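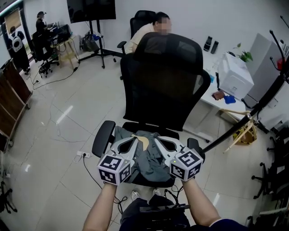 Gripper fingers on the gray-green garment, office chair.

March, 4:10 pm

Reread the Bromard paper on migraine with aura and stroke in teenagers. Still not sold. They screened 253 charts and ended up with 2 confirmed infarcts, then talk about relative risk as if that number could carry it. No control group from the same clinic. Aura was coded from the intake form, and we know how badly ours get filled in.

Ran the Lai score on our own set, about 440 visits. It flags nearly every kid who wrote "blurry vision." Fine for catching things, useless for deciding who gets an MRI.

The Atine people want us to add their blood panel. I'd want to see repeat draws on the same child first. Their handout shows one draw each and no error bars.

Mitodine arm: headache diaries look better after week 2, but so did the placebo diaries last time. Leave it out of the slides.

To do: pull the original scans for both infarcts, check the date of first symptom against the ER note.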